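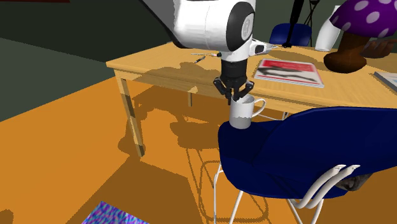
Recogida de demostraciones en simulación

La recogida de demostraciones en simulación es el procedimiento por el que se obtienen ejemplos de una tarea de manipulación dentro de un entorno generado por ordenador, con el fin de entrenar una política de control por imitación. Cada ejemplo, llamado episodio, contiene las imágenes de una o varias cámaras virtuales, las posiciones articulares del brazo, el estado de la pinza y una instrucción en lenguaje natural.

Métodos

Se distinguen dos vías principales. En la teleoperación, una persona dirige el brazo simulado mediante un mando o un dispositivo maestro. En la generación automática, un planificador calcula la trayectoria a partir de la posición conocida de los objetos – dato del que no se dispone directamente en un montaje físico – y el simulador descarta los intentos fallidos.

Variación del entorno

Entre episodios suelen modificarse los colores de paredes y suelo, la iluminación, el mobiliario y los objetos ajenos a la tarea. Esta técnica, conocida como aleatorización de dominio, reduce la dependencia de la política respecto a un aspecto visual concreto. Las combinaciones resultantes no tienen por qué ser verosímiles como interiores domésticos.

Conjunto Ullby

El conjunto Ullby, elaborado con el simulador Trevatport, reúne 421 episodios de agarre y traslado de objetos de uso cotidiano en habitaciones con mesas y sillas. De ellos, 108 se obtuvieron por teleoperación y el resto por planificación. Las evaluaciones constan de 100 ensayos por tarea, con 2 semillas aleatorias.

Limitaciones

El contacto entre los dedos de la pinza y objetos de pared delgada, como el borde de una taza, depende del modelo de fricción empleado. Un agarre estable en simulación puede deslizar en el robot real – problema que se atenúa variando la masa y el coeficiente de rozamiento durante la recogida.

Véase también

Aprendizaje por imitación
Aleatorización de dominio
Teleoperación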